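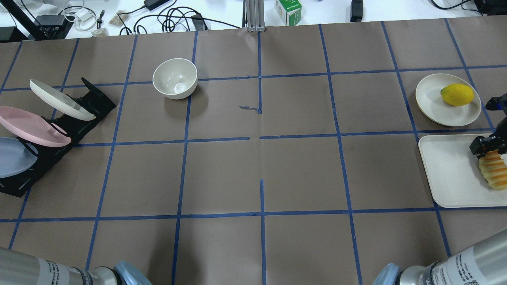
Sakeck 공유주방 자주 묻는 질문

2025년 7월 20일 수정. 급하게 고친 거라 오타 있을 수 있음. 발견하시면 메일 주세요.

예약

예약은 어디서 하나요?
Bemeck 예약 페이지에서만 받습니다. 전화 예약은 6월에 없앴어요. 문자도 안 됩니다. 문자로 "내일 되나요" 보내시는 분 아직 많은데 답 못 드려요. 페이지에 비어 있으면 비어 있는 거고, 회색이면 찬 거예요.

최소 이용 시간이 있나요?
3시간부터. 그 뒤로는 30분 단위로 늘릴 수 있습니다. 줄이는 건 안 돼요. 일찍 끝나도 환불 없음. 다음 팀이 없으면 현장에서 연장 가능, 다음 팀이 있으면 불가. 화면에 뜨는 게 맞는 정보입니다.

준비랑 정리 시간도 예약 시간에 들어가나요?
네 들어갑니다. 문 열고 들어와서 문 닫고 나갈 때까지가 전부 이용 시간. 설거지 시간 빼먹고 예약하시는 경우가 제일 많아요. 튀김이나 카레 하실 분은 마지막 30분 통째로 정리에 쓴다고 생각하세요. 기름 식는 시간도 있고.

취소하면 얼마나 돌려받나요?
이용 전날 자정까지는 전액. 당일은 없습니다. 아이가 아파서, 차가 막혀서, 사정은 다 이해하는데 예외를 두면 끝이 없어서요. 대신 날짜 변경은 당일 아침까지 한 번 됩니다. 한 번이에요. 변경한 예약은 다시 변경 안 되고 취소도 안 됨.

정기 예약 되나요?
됩니다. 같은 요일 같은 시간으로 한 달치씩. 다음 달 것은 이번 달 말에 열려요. 쓰던 분 우선으로 잡아 드리는데 연락 없으시면 그냥 풀립니다. 자동 연장 아니에요!! 이거 진짜 많이들 헷갈리심.

위치와 출입

어디로 가면 되나요?
Otgate 쪽 출입구로 들어오셔서 Pappas 건물 뒤편 계단. 정문으로 들어오면 빙 돌아야 합니다. 지도 앱이 자꾸 정문으로 안내하는데 무시하세요. 유모차나 짐수레 있으면 엘리베이터, 엘리베이터는 계단 오른쪽 복도 끝이에요.

문 비밀번호는 언제 오나요?
이용 당일 아침에 문자로 갑니다. 안 왔으면 스팸함부터. 그래도 없으면 Bemeck 예약 내역에서 "출입 정보" 누르면 같은 번호 나와요. 번호는 매번 바뀝니다. 지난번 거 누르다가 잠기면 풀릴 때까지 기다리셔야 함.

주차 되나요?
건물 주차장은 한 대만. 한 번 이용에 3000원이고 현장에서 카드로. 짐만 내리고 빼실 거면 무료인데 오래 세우면 요금 붙어요. 옆 가게 앞에는 제발 세우지 말아 주세요. 항의 전화가 저희한테 옵니다.

일찍 도착하면 안에서 기다려도 되나요?
앞 팀이 있으면 안 돼요. 복도 의자에서 기다리시면 됩니다. 앞 팀이 없는 날도 비밀번호가 예약 시각 전에는 안 먹어요.

그릇과 도구

그릇은 뭐가 있나요?
기본 접시, 국그릇, 밥그릇, 컵, 수저. 냄비랑 프라이팬은 크기별로. 목록은 예약 페이지 맨 아래에 있는데 가끔 깨지고 가끔 사라져서 목록이랑 조금 다를 수 있습니다. 딱 맞춰야 하는 행사면 전날 문의 주세요. 접시 색이 제각각인 건 원래 그래요. 세트로 산 게 아니라 조금씩 채워 넣은 거라서.

설거지는 어디까지 해야 하나요?
쓰신 건 전부. 세제로 닦고 헹궈서 건조대에 세워 두시면 됩니다. 물기 닦아서 찬장에 넣는 건 안 하셔도 돼요. 오히려 덜 마른 채로 넣으면 냄새 납니다. 접시는 눕혀 쌓지 말고 칸에 하나씩 세우기. 컵은 엎어서. 칼은 건조대 말고 꼭 칼꽂이에, 닦아서요. 다음 분이 손 다칠 뻔한 적 있음.

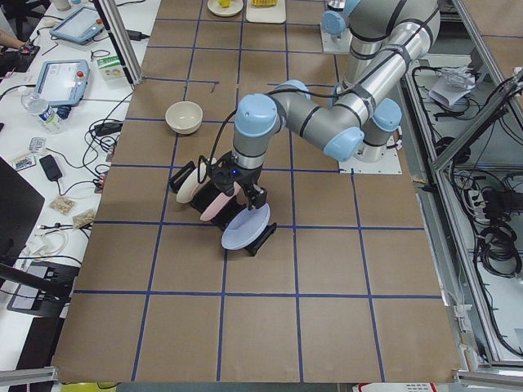

검은색 건조대와 연보랏빛 접시

식기세척기는 없나요?
없습니다. 들일 계획도 아직은 없어요. 배관 공사를 해야 하는데 건물주 허락이 안 남. 문의가 많아서 여기 적어 둡니다.

접시를 깼어요. 어떡하죠?
일단 손대지 마시고 신발 신고 빗자루. 싱크대 밑 왼쪽 문 열면 두꺼운 장갑이랑 신문지 있어요. 조각은 신문지에 싸서 테이프로 한 번 감고 "깨진 그릇"이라고 써서 문 옆에 두고 가세요. 일반 쓰레기 봉투에 그냥 넣으면 안 됩니다. 한두 장 정도는 돈 안 받아요. 대신 말씀은 꼭 해 주세요. 말 안 하고 가시는 게 제일 곤란.

코팅 팬에 쇠수세미 써도 되나요?
안 됩니다. 제발. 부드러운 수세미 서랍에 따로 있어요. 눌어붙었으면 물 붓고 조금 끓인 다음 나무주걱으로. 그래도 안 떨어지면 그대로 두고 메모 남겨 주세요. 저희가 할게요. 긁어서 코팅 벗겨진 팬은 변상 대상입니다.

개인 도구 가져와도 되나요?
얼마든지. 휴대용 가스버너만 빼고요. 전기 제품은 되는데 오븐이랑 전기포트랑 에어프라이어 한꺼번에 켜면 차단기 내려가요. 차단기는 냉장고 옆 회색 뚜껑 안. 내려가면 제품 하나 끄고 올리세요. 두 번 연속 떨어지면 만지지 말고 연락.

오븐은 예열이 얼마나 걸리나요?
오래 걸려요. 집에 있는 거보다 느립니다. 들어오시자마자 먼저 켜 두시고 재료 손질하시는 게 나아요. 뒤쪽이 더 세게 익으니까 중간에 판을 한 번 돌려 주세요. 빵 굽는 분들은 다 아시더라고요. 쿠키는 온도를 레시피보다 살짝 낮게.

재료를 미리 보내 놓을 수 있나요?
냉장 택배는 안 받습니다. 받아 줄 사람이 없는 시간이 많아서 상해요. 상온 식품은 전날 도착분까지 문 앞 선반에. 상자에 예약자 이름 크게 써 주세요. 이름 없는 상자는 누구 건지 몰라서 그대로 둡니다.

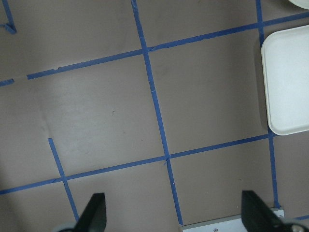
남은 재료도 비슷해요. 두고 가시면 그날 밤에 버립니다. 소금, 설탕, 식용유처럼 안 상하고 뚜껑 있는 것만 "나눔" 칸에 넣어 주시면 다음 분들이 써요. 날짜 적어서. 개봉한 우유 넣어 두신 분 있었는데 그건 나눔이 아닙니다..

조미료는 비치돼 있나요?
소금, 후추, 식용유, 간장. 이 정도만. 참기름은 있을 때도 있고 없을 때도 있음. 꼭 필요한 건 들고 오세요.

쓰레기와 청소

음식물 쓰레기는요?
싱크대 옆 초록 통. 물기 꼭 짜서. 닭뼈, 조개껍데기, 달걀껍질, 양파껍질은 일반 쓰레기예요. 통이 꽉 찼으면 봉투 묶어서 건물 뒤 수거함까지 내려다 주시면 너무 감사하고요. 수거함 비밀번호는 벽에 붙어 있습니다. 589 누르고 손잡이를 위로. 위로예요, 옆으로 당기면 안 열려요.

기름은 하수구에 버려도 되나요?
절대 안 됨. 굳히는 가루가 찬장에 있으니까 그걸로 굳혀서 일반 쓰레기로. 양이 적으면 키친타월로 닦아 내고요. 작년에 배관 막혀서 일주일 문 닫았습니다. 그때 예약하셨던 분들께 아직도 죄송.

바닥도 닦아야 하나요?
쓸기만 하시면 됩니다. 뭘 쏟으셨으면 그 자리만 걸레로. 밀가루는 물걸레 먼저 대지 마세요, 풀 돼요. 마른 빗자루로 다 쓸고 나서 물걸레.

청소비를 따로 받는 경우가 있나요?
있긴 한데 드물어요. 싱크대에 그릇이 그대로 쌓여 있거나 오븐 안에 넘친 게 그대로 굳어 있을 때. 그럴 땐 사진 찍어서 보내 드리고 금액 안내드립니다. 몰래 빠져나가는 돈은 없어요.

아이와 함께

아이들 데려와도 되나요?
네. 어른 한 분이 꼭 같이 계셔야 하고 불 앞에는 혼자 두지 말아 주세요. 발판 있습니다. 앞치마는 어린이용이 몇 장 있는데 작은 사이즈부터 없어지니까 챙겨 오시는 게 안전해요.

아이들 놀 거리가 있나요?
창가 쪽에 소꿉놀이 바구니 하나 있어요. 모형 빵이랑 과일 같은 거. 입에 넣는 나이면 봐 주셔야 합니다. 다 놀고 나면 바구니에 도로. 진짜 음식이랑 섞여서 냉장고에서 나온 적이 있어서 부탁드려요ㅎㅎ

생일파티 해도 되나요?
됩니다. 풍선 ok, 색종이 폭죽은 안 돼요. 환풍구에 들어갑니다. 벽에 붙이는 건 종이테이프만. 끝나고 떼어 주시고요. 초는 켜도 되는데 화재감지기 바로 밑은 피해 주세요.

알레르기 있는 아이가 있는데 괜찮을까요?
솔직히 보장 못 드립니다. 여러 팀이 같은 도마, 같은 팬을 씁니다. 견과류랑 밀가루 매일 나와요. 심한 알레르기면 도마, 칼, 팬은 집에서 가져오시고 조리대는 쓰기 전에 한 번 더 닦으세요. 새 수세미는 말씀하시면 꺼내 드릴 수 있어요, 전날까지.

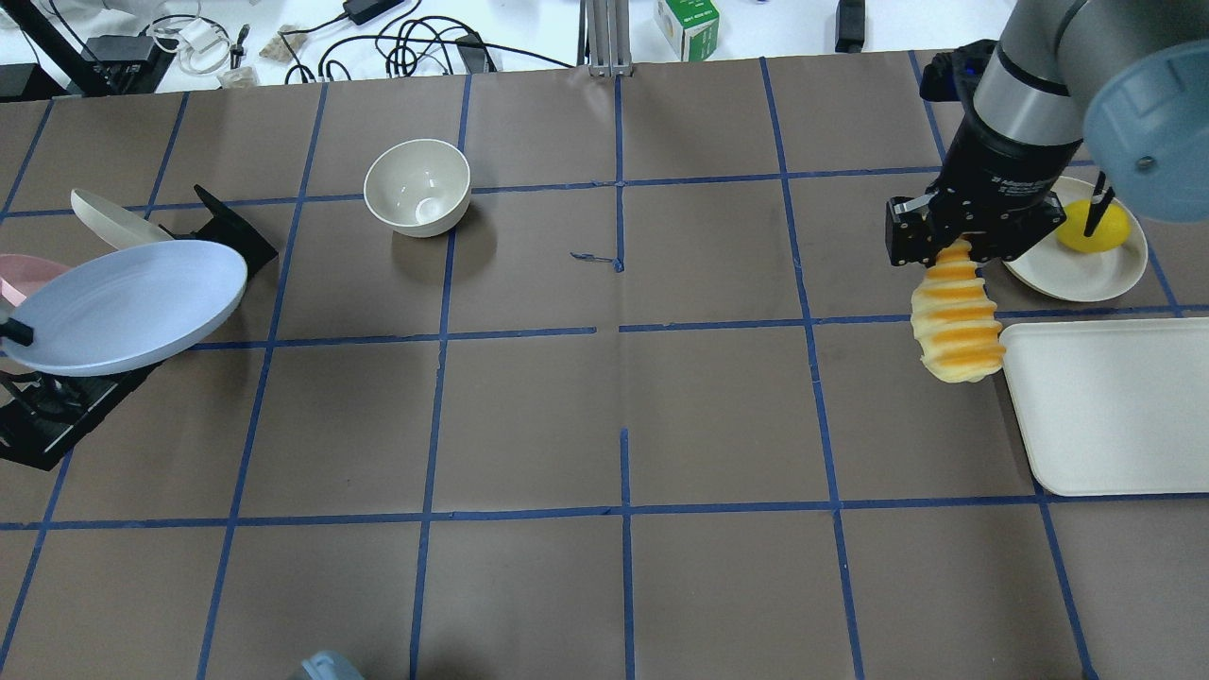
Loukia Konstantinidis 님이 남긴 후기: 저희 애가 땅콩 알레르기라 도마랑 팬 다 싸 들고 갔어요. 짐이 많긴 했는데 마음은 편했습니다. 다만 오븐 장갑을 깜빡했는데 거기 있는 건 왠지 찜찜해서 행주로 버텼네요. 장갑도 챙겨 가시라고 적어 주시면 좋겠어요.

맞는 말씀이라 추가합니다. 오븐 장갑, 행주도 개인 것으로 가져오세요. 비치된 건 세탁은 하는데 매 팀마다는 못 해요.

요리 수업

수업 용도로 빌려도 되나요?
됩니다. 수강료 받는 수업이면 예약할 때 "수업"으로 체크해 주세요. 요금은 같아요. 재료 준비하느라 들락날락하시니까 저희가 알고만 있으려고요.

Sakeck에서 직접 여는 수업도 있나요?
있어요. Sandamali Jayasinghe 선생님 수업이 제일 빨리 찹니다. 렌틸콩 커리랑 코코넛 삼볼. 매운 정도는 조절해 주시는데 안 매운 건 없다고 보시면 돼요. 신청은 똑같이 Bemeck 페이지, "수업" 탭. 대기 걸어 두시면 자리 날 때 문자 갑니다. 문자 받고 그날 안에 결제 안 하시면 다음 분께 넘어가요.

재료비는 별도인가요?
수업마다 달라요. 안내문에 "포함"이라고 써 있으면 포함. 아무 말 없으면 별도. 담아 갈 통은 어느 수업이든 직접 가져오세요. 국물 있는 메뉴인 날 비닐봉지 들고 오시면 좀 난감..

만든 음식을 팔아도 되나요?
안 됩니다. 여기는 판매용 제조 허가가 있는 시설이 아니에요. 지인한테 나눠 주시는 건 괜찮고, 돈 받고 파는 건 다른 시설 알아보셔야 합니다. 이건 저희가 어떻게 해 드릴 수 있는 부분이 아님.

기타

와이파이 되나요?
됩니다. 비밀번호 냉장고 문에 있어요. 안쪽 자리는 좀 느려요.

음악 틀어도 되나요?
저녁 시간 전까진 편하게. 밤에는 위층에 사람 사니까 작게 부탁드려요. 창문 닫고.

반려동물은요?
안 돼요. 케이지 안에 있어도 안 됩니다.

두고 온 물건이 있어요.
문 옆 분실물 상자에 한 달 둡니다. 반찬통은 정말 많이 나와요. 뚜껑만 나올 때도 있고. 음식 든 통은 바로 버리니까 그건 못 찾아 드려요. 택배로 보내 드리는 건 착불로만.

영수증이나 세금계산서 필요한데요.
카드 영수증은 Bemeck 결제 내역에서 바로. 세금계산서는 사업자등록증이랑 이용 날짜 메일로 보내 주세요. 월말에 몰아서 처리합니다. 급하시면 제목에 급함이라고 써 주세요. 그래도 며칠은 걸리는데 순서는 당겨 드려요.

여기 없는 질문은요?
메일이 제일 빨라요. 답은 보통 다음 날. 가스 냄새, 누수, 문 안 열림 이 세 가지만 전화 주세요. 번호는 출입 문자 맨 밑에 적혀 있습니다.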